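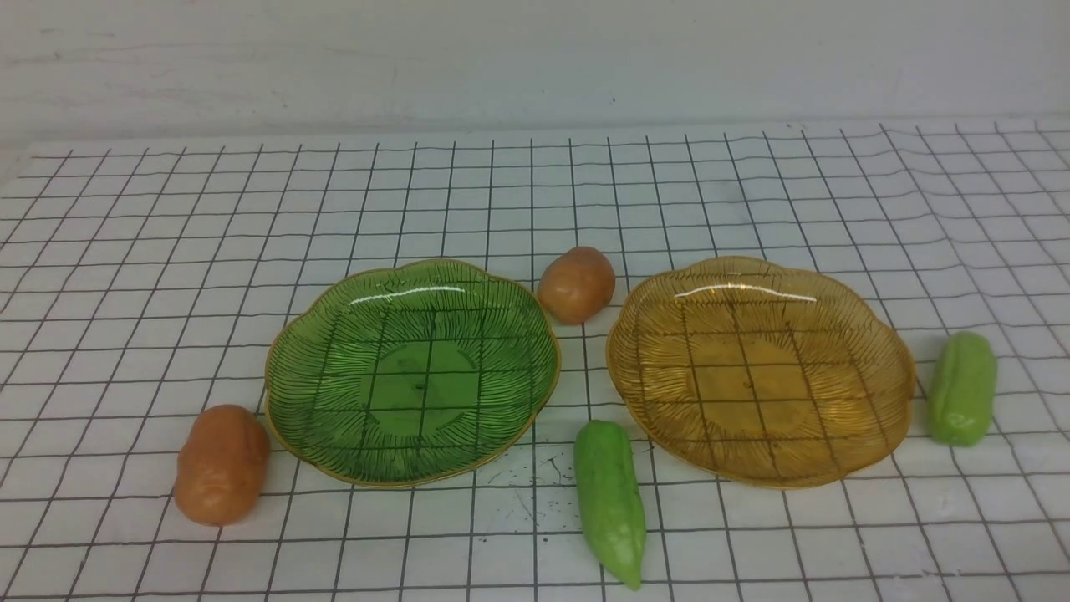
Journée portes ouvertes de l'atelier de robotique – Questions fréquentes

Vous trouverez ci-après les réponses aux questions les plus souvent adressées à l'accueil de l'Institut Mordale au sujet de sa journée portes ouvertes. La page a été mise à jour le 16/09/23.

Qui peut participer à la visite ?

La visite est ouverte à toute personne intéressée, sans condition de diplôme ni de profession. Les enfants sont admis à partir de cinq ans et demeurent sous la responsabilité de l'adulte qui les accompagne. Les classes et les associations sont invitées à s'annoncer auprès de Mme Lucimara Miranda, responsable des relations avec le public, qui leur attribuera un créneau réservé.

L'inscription est-elle obligatoire ?

Oui. Chaque groupe est limité à 22 personnes et les places sont attribuées dans l'ordre d'arrivée des demandes. L'inscription est gratuite. Elle s'effectue au moyen du formulaire en ligne ou au guichet du bâtiment Teixeira, où se déroule l'ensemble de la manifestation. Une confirmation est envoyée par courriel ; il convient de la présenter à l'entrée, sur papier ou sur téléphone.

Que faire en cas d'empêchement ?

Nous vous prions d'annuler votre inscription au moins 24 heures à l'avance, afin que la place puisse être proposée à une personne en liste d'attente. Les retardataires peuvent rejoindre le groupe suivant dans la limite des places disponibles.

Comment se déroule la visite ?

Le parcours comprend deux parties. La première, dans la salle Cavenden, est consacrée à une présentation générale des activités de l'atelier et aux formations proposées. La seconde a lieu devant les postes de démonstration, où les membres de l'équipe commentent le travail en cours et répondent aux questions. Il est possible de quitter le groupe entre les deux parties – il suffit d'en avertir la personne qui conduit la visite.

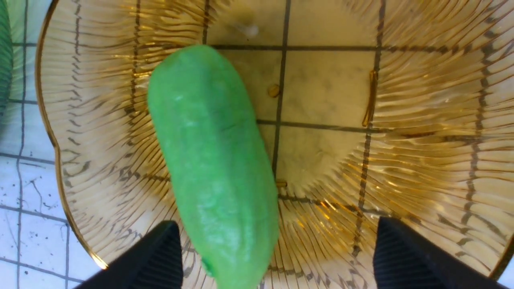 En quoi consiste la démonstration de préhension ?

L'exercice présenté au public porte sur la saisie et la dépose d'objets courants, programme conduit à l'atelier sous la direction de Mme Jucélia Dantas. Les visiteurs s'étonnent parfois de la simplicité apparente des objets retenus. Un plat ambré et transparent, dont les nervures brisent les lignes du quadrillage placé dessous, constitue pourtant un sujet d'étude sérieux pour la vision artificielle : le système doit distinguer le fond du plat, sa paroi et la surface qui le porte. L'objet vert qui y est couché en travers soulève une autre question, celle de l'approche des deux doigts noirs de la pince, qui doivent se placer de part et d'autre sans heurter le bord. Les explications données sur place s'adaptent au niveau du groupe et ne supposent aucune connaissance préalable.

Pourquoi employer des légumes factices ?

Les pommes de terre et les margoses utilisées sont des jouets. Elles conservent leur forme d'un essai à l'autre, ce qui facilite la comparaison des résultats. Leurs contours irréguliers intéressent davantage l'équipe que ceux d'un cube ou d'un cylindre.

Le robot réussit-il toujours l'exercice ?

Non. Il s'agit d'un travail de recherche et certaines tentatives échouent. L'équipe ne les dissimule pas au public et en commente volontiers les causes probables. Un essai peut également être interrompu à tout moment par l'opérateur.

Est-il permis de manipuler le matériel ?

Les visiteurs ne sont pas autorisés à toucher les robots ni les objets disposés sur les plans de travail. Un poste d'initiation, dénommé Zornia, est en revanche mis à leur disposition à la sortie du parcours. Il permet de commander une pince à vitesse réduite, en présence d'un membre de l'équipe.

Peut-on prendre des photographies ?

Les photographies sans flash sont admises devant les postes de démonstration. Elles ne le sont pas dans les bureaux. Toute prise de vue destinée à une publication requiert l'accord écrit du service de communication.

Les locaux sont-ils accessibles aux personnes à mobilité réduite ?

L'ensemble du parcours est de plain-pied. Des sièges peuvent être fournis sur demande lors de l'inscription. Les chiens d'assistance sont acceptés – les autres animaux ne le sont pas.

Une autre date est-elle prévue ?

Une seconde journée sera organisée en décembre, selon les mêmes modalités. Les inscriptions seront annoncées sur cette page. Les personnes placées en liste d'attente pour la présente édition seront averties en priorité.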